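Print this page
E-mail this page

Grondell Workshop: Blocks, Rods and Spans
Handout 2, Tuesday, March 26, 2019

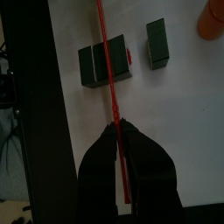

Somebody in the November group asked me whether the gap ought to be measured between the middles of the blocks or between their inside faces, and I gave such a muddled answer that I'm starting there. Inside faces! Always inside faces. The part of the rod sitting on top of a block is resting, and we only care about the part that has nothing under it.

Okay, so, the kit. Three dark green blocks and a thin red rod will get you through the whole first half. Push two of the blocks together so they touch and leave the third off to one side on the white tabletop. I like the touching pair because it gives you a nice wide support at one end and a narrow one at the other, and you can compare them without rebuilding anything.

Lay the rod across and let it stick out a little at both ends. Start with a gap of 100 mm. Write that down before you touch anything else (I mean it, I've lost a whole afternoon to this). Then slide the single block outward 12 mm at a time and look at the rod from the side, eyes level with the table. A thin rod is fussy and will roll if you breathe on it, so go slow.

Things to put in your notebook:
- the gap, inside face to inside face
- which end moved first, if either did
- whether the single block was square to the pair or a bit crooked

That last one matters more than people expect. A crooked block touches the rod at a corner, and your gap is then a different number from the one you think you measured.

The longer reading is in the Tellura binder, sheet 966. Skip the part on cables for now, we'll get to it with Handout 3. Bring a ruler and a pencil next time!

E-mail this page | Print this page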